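The Left One

Ashraful Navaratnam did not believe in orthopaedic footwear, and he believed in Iltstead even less. Still, his sister had ordered the slides, and his sister was in Irnik until the end of the month, so the parcel had come to him.

"They're moulded to your foot," she said on the phone. "Skenda does a scan."

"A scan of what? You sent them a tracing on the back of a gas bill."

"They have a method."

He had read about the method. According to the leaflet it took 36 steps and a colour consultation, and at the end of it you got something you could have bought at the chemist for 19 dollars. The only colour on offer was cream. He wondered what the consultation could possibly cover.

The leaflet was signed by a Dr. Le Roux, whose doctorate was not specified. Le Roux claimed 2,780 satisfied walkers. Ashraful tried to picture somebody ringing them all up.

"Just check them over for me," his sister said. "The April pair had a flaw."

"What kind of flaw?"

"I could feel it."

So he cleared the breakfast things off the bench, put on his reading glasses and took the left one out first.

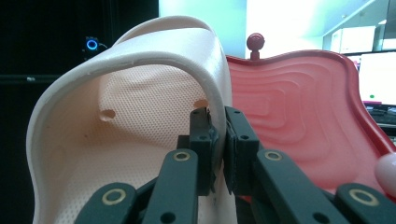 "Well?" she said.

"It's got little holes all over the inside."

"That's the breathing."

"And two bigger ones."

"That's also the breathing."

"The top edge has nicks in it."

She went quiet. He could hear a kettle at her end, or a truck. "Bad nicks?"

"Small ones. I'd have called them wear, if you hadn't told me it was new."

"It is new. It's handmade, Ash. Handmade things have an edge."

He ran his thumb along the lip, found a seam and followed it until he lost it. He had been prepared to be rude about the seam. He pushed his fist inside, which was as near as he meant to come to trying it on, and it was more comfortable than he wanted it to be.

"Are you wearing it?" she asked.

"No."

"You've gone all quiet."

"I'm reading the returns policy," he said, and left his hand where it was.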